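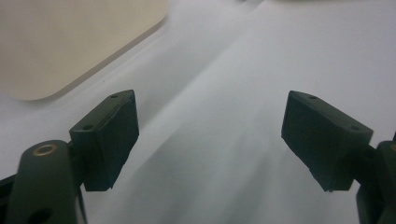

Figure 1. White work surface in soft light, with a faint blue-green tint in the shaded areas.

Tirley White Surfaces Project
Progress report to the Lirkell Fund, second reporting period, to the end of October

1. Status

Work package 1 (selection of coverings) is complete. Work package 2 (lighting of the sorting tables) is in progress and is expected to close one month later than planned. Work package 3 (wear and cleaning) began in September. Spending is within the approved budget, with one transfer between headings described in section 5.

2. Selection of coverings

The sorting room at Damgaard handles small parts that are picked over by hand. The old gray tops gave poor contrast for dark items and showed scratches that staff mistook for thin wire. The grant covers their replacement with a plain white surface and a record of how that surface behaves in use.

Four coverings were compared: two weights of white paper, a coated sheet, and a rigid white top supplied by Hosix. Samples were cut to the same size and placed on the same table. The lighter paper was dropped in the first week. It lifted at the corners and creased where forearms rested on it. The heavier paper stayed flat when taped on all four sides and is being kept for jobs that need a fresh surface each time. The coated sheet gave a bright reflection under the ceiling lights and was also dropped.

Of the 78 sample sheets prepared, 57 have been used. The remainder are stored flat and will go to work package 3.

3. Lighting

The purpose of this package is even light across the full width of each table. A white surface shows unevenness that the old tops hid. In soft light the tone shifts between bright white and pale gray, and shaded areas can take on a cool cast. Figure 1 shows the effect. The shift does not hinder the sorting of dark parts. It does matter for pale parts, which are graded partly by color.

Two measures have been tried at Damgaard. The first was a diffuser on the existing ceiling fittings. It softened shadow edges and was left in place. The second was a change of lamps at the north end of the room, so that all fittings now have the same color rating. Staff reported less trouble with cream and ivory parts after the change – the two grades most often confused. These reports are informal and have not yet been checked against the grading sheets.

The walls have not been ruled out as a source of the cool cast. They are painted a light green up to shoulder height. A white screen will be stood between the wall and the nearest table for one week to test this.

4. Wear and cleaning

The rigid top is wiped down at the end of each shift with a damp cloth. Marks are entered on a grid sheet kept at the table. After 18 shifts the sheet shows light scuffing along the front edge and one stain from marker ink, which has faded but not cleared. No change in flatness has been recorded.

The heavier paper is replaced when it is torn or marked. Use is lower than planned, and the current stock should last to the end of the project.

5. Budget

A sum of 935 was moved from printing to lamps with the fund's written consent. No further transfers are requested.

6. Next period

– Complete the screen test and close work package 2.
– Check staff reports on pale parts against the grading sheets.
– Continue the wear record on the rigid top and start a second record on a table with heavier use.
– Agree on the edge finish for the remaining tops with Hosix. The present square edge is uncomfortable for long sessions, and a rounded sample is on order.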